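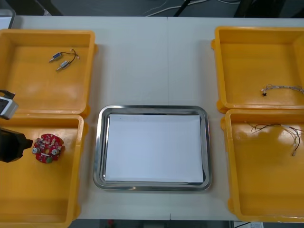 Bench layout with yellow part bins and stainless steel centre tray. Motors upper left, round board lower left.

Tindetley Shallow Part Bins and Centre Tray
Bench presentation set for small assemblies

Product group: Bench storage and part presentation
Sold by: Canwood
Page last revised: Sunday, June 6, 2021

Overview

The Tindetley set is intended for benches where a small number of different parts have to be laid out within reach and brought together in one place. It consists of four shallow yellow plastic bins and one stainless steel tray. The bins go in pairs to the left and right of the tray, one bin behind the other. Loose parts stay in the bins and the tray takes the work in hand.

The bins are open-topped and are not meant for bulk storage. For quantities above a few layers, use the Maillard deep bin and decant from it.

Bins

Material: polypropylene, coloured yellow throughout
Shape: square-sided with rounded corners
Rim: thick, raised, continuous on all four sides
Inside depth: 48 mm
Floor: flat, no ribs or drain holes
Working temperature: up to 90 °C
Stacking: empty only

The floor is smooth so that flat items, such as a populated circuit board, can lie level. Boards should be placed component side up. The floor has a slight sheen and will show a reflection under overhead lamps. If this is a nuisance, move the lamp or fit the matt liner (sold separately).

The rounded corners let small parts be swept out with a finger or a soft brush. There is no undercut beneath the rim on the inside face, so short lengths of wire and small connectors do not lodge there.

The bins are not conductive. For parts sensitive to static discharge, use the black version, which is dissipative and has the same outside dimensions. Do not put a bare board in the yellow bin and assume the liner gives protection. It does not.

Centre tray

Material: stainless steel
Width across rim: 205 mm
Finish: brushed inside, plain outside
Feet: none

The tray sits directly on the bench. On a bench made up of two table sections, it can be set across the join provided both surfaces are level. A step between the sections will make the tray rock. Check with a straight edge before laying out and adjust the table feet as needed.

The tray can be lifted out for cleaning without disturbing the bins. It is not earthed as supplied. A stud kit is available under the accessories below.

Suggested layout

1. Clear and wipe the table top. A pale top is preferred, as dark wires and small screws are easier to find against it.
2. Set the tray on the centre line.
3. Place two bins on each side, rims almost touching. Leave a finger's width if the bins will be lifted often.
4. Give each bin one type of part only. Mixed bins slow down picking and lead to scratched casings.
5. Put parts with leads attached in the far bins, where sleeves are less likely to catch them.

Small DC motors can be laid on their sides. Where motors are joined by their wires, lift them out together and support the connector. Do not pull on the leads.

Cleaning

Bins: warm water and washing-up liquid, or isopropyl alcohol on a cloth. Avoid acetone and abrasive pads.
Tray: as above, or dishwasher. Dry before use to avoid water marks.

Flux residue on the plastic will come off with alcohol if dealt with the same day. Older residue may leave a stain, which does not affect use.

Accessories and spares

Single bin, yellow
Single bin, black, dissipative
Matt liner, cut to fit, pack of four
Centre tray, single
Earth stud kit for centre tray, 51 mm lead
Rorkix clip-on label holder - fits the outer face of the rim

The label holder is a push fit and needs no tools. It adds to the overall width, so rims cannot be set close together on the side where it is fitted.

Compatibility

Bins supplied before October have a thinner rim and will not take the Rorkix holder. They can be used alongside the current type, but old and new bins should not be stacked together.

Supply

Sets are packed flat in one carton, bins nested, tray on top in a paper sleeve. Parts, boards and motors are not included. Single bins are sent from stock. The earth stud kit is made to order - please allow extra time.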